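Let the Robotics Club Do the Boring Jobs

3 min read

Every December the robotics students at Grurndale put on a show for parents. The robot waves. It shakes hands with the principal. Everyone claps, and then the machine goes back to its corner until the spring competition.

I think that is a poor use of a school year. The club at Grilton dropped its show and gave its students one dull assignment: get the humanoid to sort and put away parts. Trays go on the shelf, packaging goes in the bin. Some parents complained that it was nothing to look at, and they were right. I still think it is the best project in the Wanditby league.
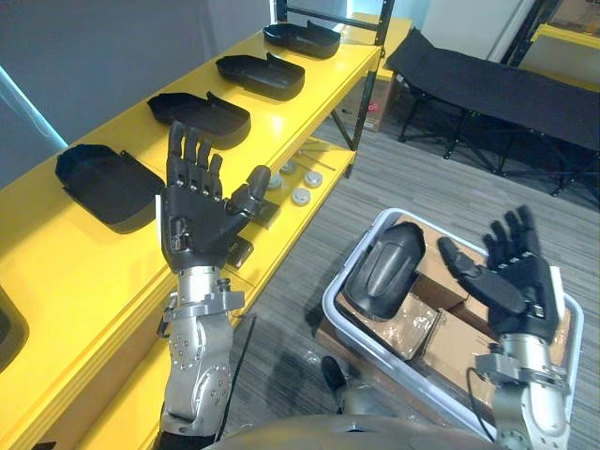 A wave can be recorded once and played back forever. A tray has to be found, reached and let go of in the right place, and if somebody bumps the shelf the whole plan is wrong. Students who work on that learn to measure, to write down what failed and to try again. The Grilton notebook lists 2,646 attempts for the year – most of them failures, each with a line on what the student thought went wrong.

The league doesn't reward any of this. Of the 63 points a team can earn under the Simanjuntak rules, only 9 are for written records. Style and presentation count for far more, so clubs naturally spend their time on them. I would double the points for records and let judges move a part before each run.

It would make for slower competitions, and probably smaller crowds. I could live with that. The league takes comments on next season's rules until 25th July, and I have sent mine in.

14 comments · 38 shares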